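**Ticket 2895: pod sorting, right arm drops out**
Project: Kurek (robotics club)
Opened by: Deirdre Hanrahan

Two arms, coffee pods into orange bins, and I love this task! Trouble is, the right arm quits answering in the middle of a run. 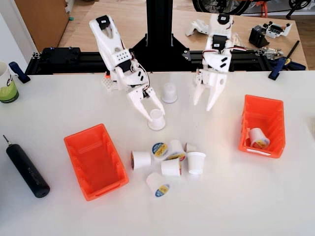 Does the left arm drop out too?
Only the right one, usually at the wrist servo.

Tried so far:
- new servo cable
- reflashed the board
- baud rate checked on both arms

Same fault at step 2792, then again at 3693.
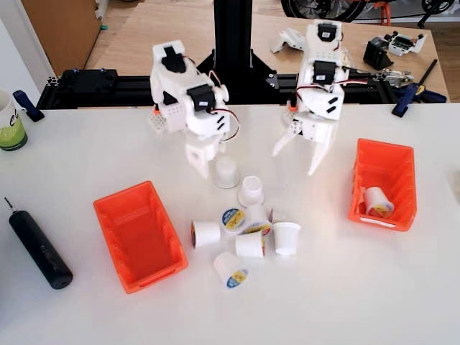
Annatjie Cele: Swap the two power leads and rerun. If the fault moves to the left arm, it's the supply.

Swapped them at lunch, and it moved! Left arm died 2 times, right arm was perfect. I've asked for the spare Teltora supply, and meanwhile 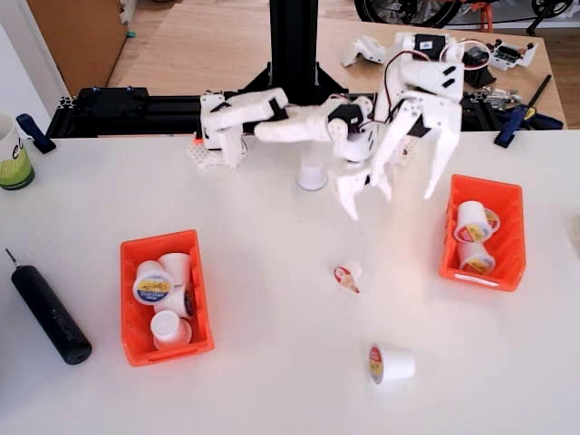

I'm running both arms at half speed so we can keep practicing for the July meet. Leave this ticket open, please.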